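Rakadine Shared Workshop
Small arm build: progress report to the Ternier fund
Prepared by Kausar Swati

Summary

The arm is assembled, moves on all its joints and can be driven from the laptop on the end bench. The gripper opens and closes under control and the wrist camera is working. Picking by camera is behind where I said it would be, mainly due to reflections from the bench top, and the section on the camera covers that in detail. Spending is within the grant of £2,000. I am asking for one change to the plan, which moves the public evening to after December, and for no further money.

Background

The application described a small bench arm that members of the workshop could use and take apart. The first job for it is moving small parts from an open area of the bench into a tray. It is a dull job but a useful one to learn on, as it needs the arm, the gripper, the camera and the software all to work together. The design files and the wiring notes are kept in the shared folder so that the next person can rebuild any part of it without asking me.

The build has been done mostly on Friday evenings, with some longer sessions when the metal shop was free. I have led it and written the software. Members have helped with the drilling, the cable work and a lot of the filing.

Frame and joints

The base plate was the first thing finished and has not needed changing. The shoulder had to be rebuilt. The original bracket flexed when the arm was stretched out, and the flex showed up as a droop at the fingers that changed depending on which way the arm was facing. I tried correcting it in software and gave up after two sessions. The replacement bracket is thicker and is bolted through the plate, where the old one was held by screws from above. The droop is now small enough to ignore for tray work.

The elbow and wrist use the motors listed in the application, bought from Goossens. One arrived with a damaged connector and was replaced without charge, though it cost us a fortnight. The wrist is the weakest point left. There is a little play in it when the load changes direction, and I would like to fit a better bearing before the arm is used by people who have not been shown how to treat it.

Cables now run along the outside of the upper arm in split sleeve. They were inside to begin with and it looked tidier, but every repair meant taking the elbow apart. Outside is fine.

Gripper

The fingers have been through several versions. The first set was thin and bent outwards when closed on anything hard. The present pair is broader, black and matte, with a raised ridge down the inner face of each finger. The ridges meet before the rest of the finger does, so a small part is held along a line and does not twist as much. They were printed in the workshop. A finger takes 135 minutes on the older printer, and we keep a spare pair in the drawer under the bench.

I chose matte black for a reason that matters later: the fingers are always in view of the wrist camera, and a dark, dull finger is easy for the software to ignore. An earlier glossy pair kept being picked up as an object to grasp.

The closing force is limited in the controller. It started too high. At the lower setting the gripper will hold all the parts we have tried apart from smooth steel pins, which slide out. Rubber pads would probably fix that, and I have put them on the list for the next stage.

Controller

The arm runs from a Zedix board. I had planned to use two boards, one for the motors and one for the gripper, but a single board has enough outputs and having one fewer thing to power has made the wiring much simpler. The emergency stop cuts power to the motors directly and does not go through the software. We test it at the start of each session and the result goes in the log book.

When the stop is pressed with the arm raised, the arm sinks slowly to the bench. That is safe for people, but it is hard on the gripper if something is underneath. I have added a note to the instructions asking users to keep a hand clear and let it settle, and I am looking at a spring for the shoulder.

Camera and layout

The camera sits at the wrist and looks down past the fingers. It is small and cheap, and near the edges of its view it is not very sharp, but it is good enough for the distances we use. With the arm in its waiting position the two fingers are at the bottom of the view with green surface between them. The pale pink tray is just to the right of the right finger, and the large white ring is further away, with its small yellow label towards us.

Keeping the layout the same has helped more than any of the code. The software takes the straight top rim of the tray as one reference and the base of the ring as the other. If both are found where they are expected, the arm carries on. If either has moved, it stops and asks for a check. The pink stands out well against the green. The white of the ring is less reliable, as explained next.

The bench top is glossy and the lights are directly above it. This produces white patches and streaks on the green, and to the software a white patch looks much like a white object. It also looks like part of the ring if it falls close to it. In early runs the arm reached for reflections about as readily as it reached for parts. Small specks and scratches on the surface cause a milder version of the same problem, and those I have dealt with by setting a minimum size.

I have tried three things against the glare. Lowering the camera exposure removes the fainter sheen but leaves the bright streaks, and it makes dark parts hard to find. Taking two views from slightly different wrist positions works better, as a reflection shifts across the surface between the two and a real part stays where it is. It makes each pick slower. Turning off the nearest overhead light works best of all, but other people need to see what they are doing. For now the two-view method is in use. 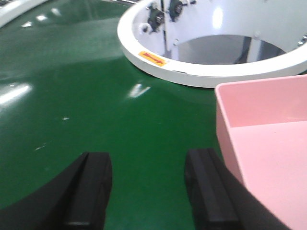
Test results

The arm was run over several sessions with the parts placed by hand in the open area. Members took turns to place them so that I was not choosing easy positions. There were 139 attempts in the final set, all using the two-view method and the present fingers. Most ended with the part in the tray. I have put the full log in the shared folder and have not tried to boil it down to one success rate, as the parts varied so much in difficulty.

The failures fall into a few groups. The largest is steel pins slipping out of the fingers, already mentioned. Next come parts lying close to the side of the tray, where the right finger touches the tray wall on the way down. The arm does not push hard enough to do damage, but it nudges the tray and then stops because the rim is no longer where it should be. A wider clear strip beside the tray would avoid this, or I could have the wrist turn before it comes down. The second is more work but better in the long run, and I have started on it.

A few failures were reflections that got through both views. These all happened late in the day with the blinds open. They have stopped with the blinds shut, so I have asked for the blinds to be shut during sessions.

Use by members

Induction for the arm is short and covers the stop button, the reach of the arm, how to start and end a session, and what to write in the log. It takes 20 minutes. People who have done it may run the tray job without me there. They may not change the force limit or the joint limits, and those settings are behind a password.

The most common request has been for a simpler way to teach the arm a new position. At present this means typing numbers. I would like to add a mode where the joints go slack and the arm can be moved by hand, but that depends on sorting out the shoulder spring first.

Spending

The motors were the largest cost, followed by the Zedix board and its power supply. Filament, bolts and cable came to less than planned. The thicker shoulder bracket was not in the budget and was paid for out of what was saved by using one board. The wrist bearing and the finger pads are both covered by what is left. Receipts have been scanned and sent separately.

Problems and change requested

The public evening was due to take place in December. I would prefer to hold it afterwards, once the wrist bearing is in and the arm can pick with the lights on and the blinds open. Visitors will stand on the window side of the bench and it would be awkward to ask them to sit in the dark. If the fund needs the evening to stay where it is, we could run it with the arm repeating stored movements and no camera, and I would say so on the notice.

Next steps

Fit the wrist bearing and repeat the droop check.

Make and fit rubber pads for the fingers, then rerun the steel pins.

Finish the wrist turn for parts near the tray wall.

Try a diffuser under the nearest overhead light. Rakadine has a sheet of suitable plastic in the store that can be cut to size.

Fit the shoulder spring — this may slip into the following stage if the bearing takes longer than expected.

Kausar Swati
Project lead, small arm build

Related items
Small arm build: original application
Small arm build: wiring notes
Gripper fingers, print settings and spare parts
Emergency stop: weekly check sheet
Metal shop booking and induction

Contact the workshop | © Rakadine Shared Workshop | Back to top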